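Bolora Reading Log
README for the December release

Hello and welcome! Bolora is a collection of short reader responses to fantasy and folklore novels, gathered over one long and very happy year of reading. If you love books with sea witches, talking rivers, cursed bakers or maps that change overnight, I think you'll have a good time in here.

Maintained by: Usa Pongsiri
Last updated: Dec 3, 2018
Language: English (a few titles are given in Thai as well)
Format: one CSV file, plus a plain text file for each long response

What's in it

The main file has 819 responses. Each one was written by a reader who had just finished a book, or had just given up on it, and both kinds are welcome. I'm very fond of the give-ups. A person who stops on page 60 will often tell you more about the pacing than a person who loved the whole thing!

The responses come from three places:

Wakik, the mailing list I've run since I was blogging on my old site. These are the longest and the chattiest.

Thongsuk, our monthly book club. These were written on index cards at the end of the evening and typed up later, so expect short sentences and a lot of exclamation points.

Korent, the swap forum. Members post a few lines when they pass a book along to the next reader.

Columns

id – a plain number, in no special order
title – the title as printed on the cover of the reader's edition
author – last name first
source – wakik, thongsuk or korent
finished – yes, no or partly
mood – one word chosen by the reader (see below)
response – the text itself
spoiler – yes or no

The mood column is my favorite part of the whole project. Readers could pick any word they liked, and I haven't tidied them up. You'll find "happy" and "sad" as you'd expect, but also "seasick," "hungry" and "betrayed by a duck." (Yes, that's four words. I let it stand.) If you want clean categories, you'll need to group them yourself, and I'd love to see what you come up with.
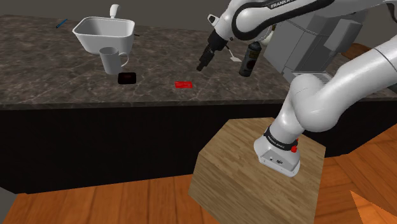 Spoilers were marked by hand. I read every response twice and put a yes wherever the text gives away an ending, a death, a secret parent or who turns out to be the dragon. Some calls were hard. With retellings of old tales I went easy, as most people know how the old tale ends, but if the new book changes the ending I marked it. If you're building a reading list for other people, please filter on this column first!

How the text was edited

Very lightly. I fixed typing mistakes in titles and author names so that the same book always appears the same way. I took out readers' names, street names and the names of their kids. Everything else is as it was written, including the odd spelling of made-up places, which even the biggest fans can't agree on.

Things to know before you use it

Most of these readers already liked fantasy when they started, so the responses lean friendly. Please don't treat them as a fair sample of what everyone thinks of a book.

Some titles have a lot of responses and many have only one. The Thongsuk club read the same book together each month, so its picks are overrepresented. If you're comparing books, try it with and without the club's rows and see what changes.

There are 17 responses with no author listed. These are for folk tale collections where the reader didn't write down the edition, and I couldn't work out which one it was. The cell is left blank.

A further eight responses are in verse. I can't tell you how much joy these gave me. The line breaks are kept in the text files but not in the CSV, where each poem runs on as a single line.

Changes in this release

Added the fall responses from Korent
Split "finished" into yes, no and partly (it used to be yes or no)
Fixed a mix-up between two novels with the same title
Removed three duplicate rows

Using and sharing

You're free to use Bolora for reading guides, class projects, blog posts or plain curiosity. Please credit it as "Bolora Reading Log, edited by Usa Pongsiri" and keep the responses unsigned, as they are here. If you quote one at length, keep its wording and include the source column.

Found a mistake? Send a note to the Wakik list with the row's id and the word "fix" in the subject line. New responses are very welcome too – any length, any mood, finished or not. The next book for the club is a selkie story set in a lighthouse, and I'm already two chapters in.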